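Holtdale Hall — pre-show walkthrough, load-in day
Show: Brornora, October run, night one
Doors 7 p.m. Support on at 7:45, headline at 9
Checked by: Ka-ming Yau
Copy to: Huệ Tô, front of house

Key: OK / FIX / HOLD. HOLD means doors stay shut until I sign it.

1. Exits and aisles
Main doors, both leaves — OK
Stage left exit — FIX. Merch boxes stacked in front of it again. Moved them myself at 2. If they come back they go out in the alley.
Stage right exit — OK
Balcony stairs, house left — OK, one tread strip lifting, taped. Needs replacing before the next seated show.
Balcony stairs, house right — OK
Exit signs lit — all but the one over the bar. FIX. Bulb ordered, temp battery sign hung.
Aisle width, floor — standing show so no chairs, but the barrier dogleg by the sound desk pinches. Asked for it to come in a foot. Done 3:15.

2. Capacity
Licensed total for the building 3,008. Tonight's sheet says floor and both balconies open, no side boxes.
Balcony upper, 591 — OK
Balcony lower, 501 — OK, front row rail checked by hand, no movement
Guest list — promoter wants 200. Fine if they come out of the total and not on top of it. Need this in writing before doors. HOLD.
Clickers at all doors, zeroed — not yet
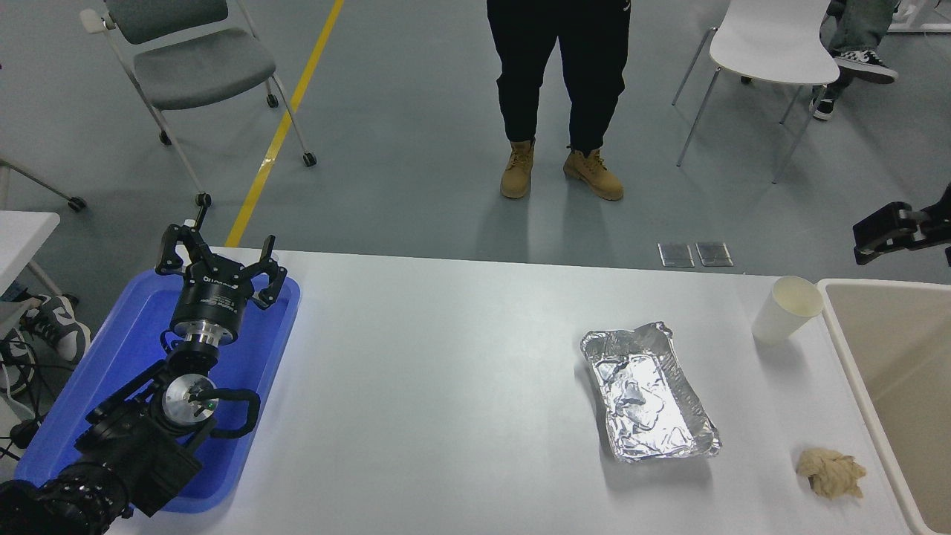

Huệ Tô: Guest list is inside the total now, Udura emailed at 3:40 and I forwarded it. Clickers get zeroed at 6:45 when the door crew comes on, same as last time. Can you change that line from not yet to 6:45 so I don't get asked again?

Changed. Guest list HOLD lifted. Clickers 6:45.

3. Barrier and pit
Front barrier pinned, all sections — FIX. Two pins missing center. Found one, borrowed one from the side run, side run isn't load bearing tonight.
Pit width — OK
Pit step, full length — OK
Water for pit crew — ordered, not arrived. Chase at 5.
Medical point, house right — OK, sign is hung too low, you can't see it once the floor fills. Raise it.
Earplugs at bar and merch — OK at bar. None at merch.

4. Rigging and overhead
Motors, visual — OK
Safety bonds on every fixture — FIX, one side light upstage had no bond. Fitted at 1:30 and re-checked from the lift.
Backdrop, flame cert — HOLD. Brornora are carrying a new painted cloth for this album and the cert in the folder is for the old one. Tour manager looking. If it doesnt turn up by 6 we fly the house black and they can be cross about it.
Confetti — two cannons on the rider, center downstage. OK with the crew, but aim is to be set with me there. Last time it went straight in the lower balcony.
Haze — water based, OK. Detector isolation logged, fire watch on from soundcheck. Panel back to normal by midnight. 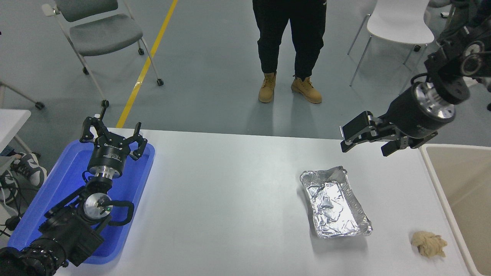
5. Power and cable
Stage distro tested — OK
Cable ramps, desk to stage — OK, one lid missing near the desk. Matted over.
Support act (Tang) keyboard supply — FIX. Plug cracked, swapped for a house lead. They want their own back after.
Drum riser feed — OK. Tied off at the back, was hanging in the stairs.
Dressing room heaters — one unplugged and tagged. Do not untag it, there is a spare in the hall closet.

6. Stage deck
Riser wheels locked — OK
Edge tape, white, all the way round — FIX. Worn off by the stage right stiars. Re-taped 4:10, check again after soundcheck.
Runway joint to main deck — slight lip, about a quarter inch. Shimmed. Walked it with the lights down and didn't catch a toe.
Handrail both stairs — OK

7. Front of house
Bag check tables out — OK
Queue lines — rain likely, so run them under the canopy and back round the parking lot side. Keep the hydrant clear.
Step-free entrance — OK, ramp swept. Lift key with Huệ.
Radios — charged, two with bad clips. Channel 1 ops, 4 medical, leave 3 alone
Show stop word — went over it with desk, lights and both tour managers. Tang's guy missed the meeting, catch him at line check.

Open at time of writing (4:25)
Backdrop cert
Bulb over bar
Water for pit
Earplugs at merch
Medical sign
Tang's tour manager re show stop

Second walk 6:15, start at the balcony. K.Y.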